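I went through three lunch bags last year. One lost its zip, one leaked yoghurt into a laptop sleeve, and one I left on the 19 tram (my own fault, and I still think about the fork that was in it). So when my sister asked what I wanted for my birthday I said something boring that keeps food cold, please, and she gave me the Ciltier insulated bag in white. WHITE. For a person who eats beetroot at her desk.

I've been using it every work day since June, plus a few picnics and one very long drive up the coast, so I reckon I know it well enough to have opinions.

First, the cold. I'm not very scientific, but I do own a cheap fridge thermometer and I got curious. I packed the bag at seven in the morning with one frozen brick, a tub of leftover pasta, some cheese and a mandarin, then stuck it under my desk next to the bin. By lunch the thermometer was sitting on 8 degrees, which is warmer than I'd like for chicken but fine for cheese and pasta. With two bricks it does noticeably better, and if you chill the whole bag overnight (just shove it in the fridge open) it's better again. My old Nendell, the one with the leaky corner, was hopeless by morning tea unless I'd practically built an igloo in there.

On the coast drive it was 31 outside and the bag sat in the footwell behind my seat. Two bricks, a block of chocolate, dips, grapes. The chocolate survived! A bit bendy at the corners but still recognisably a block. I was very pleased with myself and told everybody in the car, several times.

Now the zip, because the zip is what kills these things. My pet hate is a plastic puller, the kind that snaps off in the first month so you end up opening your lunch with a paperclip. The Ciltier has a metal slider and a flat metal tab, and the zip follows the rim around a rounded corner, so the bag opens up nice and wide. You can get a proper square container in without wrestling it. The corner was stiff to begin with and I had to hold the bag with one hand and pull with the other, but I rubbed a bit of candle wax along the teeth and it's been lovely ever since. 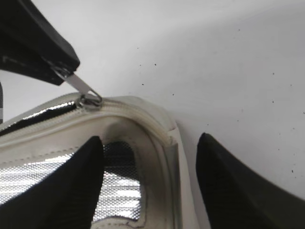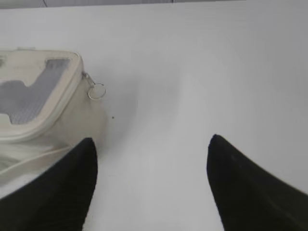
The lining is the usual silvery stuff and it's mostly good. It wipes out with a damp cloth and a bit of dish soap, and it hasn't torn, though there's a fold along the bottom where crumbs go to retire. I get them out with an old toothbrush on a Monday if I remember, and if I don't remember, well, they're only cracker crumbs. What you mustn't do is zip it up damp. I did that over a long weekend and the smell was like a wet dog had eaten a banana. Bicarb overnight fixed it, eventually, on the second go.

And the white? Better than I feared. The outside is glossy so most things slide straight off it. Beetroot came off with a wipe. Turmeric did not, and there's now a little yellow thumbprint near the base that I've stopped noticing. The cream binding around the edge is the bit that shows the grubbiness, and mine has gone a sort of tea colour where my hand goes. If you've got kids, or a ute, I'd look for a darker one.

Size-wise it suits one hungry adult or two polite ones. Mine swallows a big rectangular container, a yoghurt, a piece of fruit and a brick, with cutlery slipped down the side. It won't take a wine bottle standing up, so don't bother trying at the bottle shop with people watching. For group picnics I borrow my neighbour's Holmgren, which is enormous and has a shoulder strap as wide as a seatbelt, but it weighs a tonne before you've put so much as a sausage in it and it takes up the whole bottom shelf of the cupboard.

A few grumbles. There's no outside pocket, so your keys and serviettes go in with the food or not at all. The handles are a smidge short if you want to sling it over a winter coat. And it slumps! Empty, it just sort of lies down wherever you put it, so I pack it leaning against the toaster.

Mine came from Drustora, who had it cheaper than the department stores, though the postage took ages and the box would have fitted a microwave. I've seen it there on special since, naturally, right after my sister paid full price. I haven't told her.

Would I buy it with my own money? Yep, on sale, in navy if they ever make it in navy. Four stars, with the missing one for the pocket. If anybody has a trick for getting turmeric out of glossy fabric, please leave it in the comments, I've tried lemon and sunshine and neither did a thing.

Get our new reviews by email. Unsubscribe whenever you like.

Contact | Privacy | © All rights reserved | Back to top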